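Rule for gripping near metal parts, folding guideline
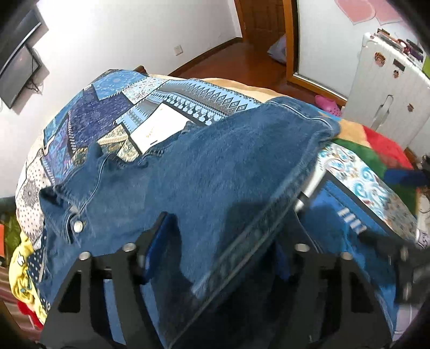 Druneo_18
I am writing a good practice sheet for teams who collect folding data with hand-held grippers. My draft says: never close the fingers on a button or rivet, take the cloth beside it. With jeans like these the metal button sits near the pocket opening, so the operator must choose the grip point before closing.

kurance
I don't agree with "never". In 287 episodes we gripped on the button 15 times and no pad was damaged.

Druneo_18
Fifteen is a small number. I can write "avoid" and ask to note it in the log.

inis
"Avoid" is better for me too.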